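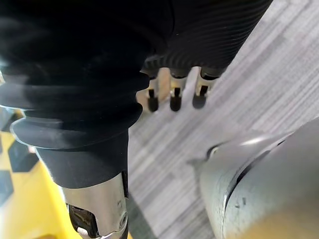 Why do labels printed from Irari come out two or three millimetres too low after the first few?

The page height saved in the label template doesn't match the real height of the label plus the gap to the next one, so each label starts a little further down than the one before. That is the official answer, anyway. It was part of our problem and I doubt it was the whole of it.

Posted in: Help & How-To > Printing > Labels and barcodes

Ticket 2953
Opened by: Jacqueline Fleury, Plostindale stores
Status: closed by support, reopened by me, closed again

What we have. One Fontana desktop label printer on USB, Irari on the stores PC, label rolls bought through Vurside. The first label of a batch is fine. By the fifth, the bottom line of text sits on the gap. By the tenth, the barcode is split across two labels and won't scan. It started in May, and I had changed nothing.

First reply from support: switch it off and on. Done before I wrote in, done again to be polite. Same result.

Second reply: update the driver. I asked what the new driver was supposed to fix and was told it "improves general stability". Installed it anyway. The drift stayed and the print darkness went back to the factory setting, so I had that to sort out as well.

Third reply: clean the print head. I did this with the proper wipes and let it dry. I don't see how a dirty head moves text down the page, and it didn't change anything. The print is a bit crisper, I'll give them that.

Fourth reply: recalibrate the gap sensor. Hold the feed button until the light blinks twice, let go, wait while it spits out blanks. This one helped for a while. I ran a batch of 127 and the first 60 or so were usable before it wandered off again. Support marked the ticket as solved at this point. I reopened it.

Then I did what I should have done on the first morning and put a ruler on the roll. The gap between labels on the new rolls is wider than on the old ones. Same product name, same part number on the box. Vurside say the specification "has not materially changed". I have an old roll and a new roll side by side on my desk and I can see the difference without my glasses.

What I changed, in order:

1. Measured from the top of one label to the top of the next, over ten labels, and divided by ten.
2. Put that figure in the Irari template as page height, in place of the label height.
3. Set the media type in the driver to "gap". It had been on "continuous", and I'd like to know when that happened.
4. Recalibrated again with the new roll in.
5. Printed a batch of 8, then the full 127.

All of them straight. I scanned every one, as I no longer believe anything this printer tells me.
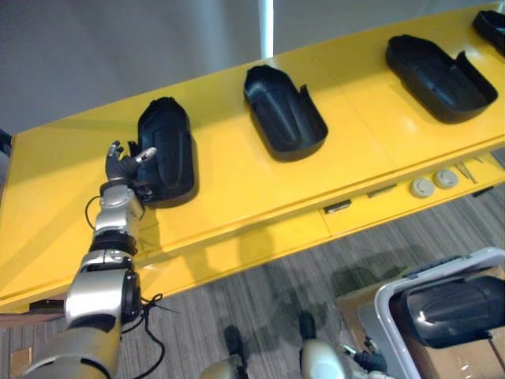 Sticking them on is a separate matter, and I was told twice that the label face makes no difference to scanning. I don't accept that. White labels in a flat light scan first time, and the shiny ones make you tilt the reader about until it gives in. It matters more when the labels go on something like those black plastic trays along a yellow shelf, where you want to read the front without pulling the tray out. For that sort of tray I would use matt paper, put it on a clean flat face, and keep it well clear of the rim, where hands go. Support have "noted the feedback".

Reply from support: Glad to hear this is resolved. The driver update appears to have been successful.

My reply: The driver update was three weeks before it started working. Please don't put that down as the fix. The media type was wrong and the rolls had changed. If the update was what switched the media type, I'd like that looked into, and I'd like an answer in writing.

No answer so far. Ticket closed at 4.40 in the afternoon. I've kept the old roll.

Related tickets
Blank label between every printed one
Fontana printer shows offline but still prints
Irari template margins lost after update
Barcode scans on screen but not on paper
Where to find the part number on Vurside rolls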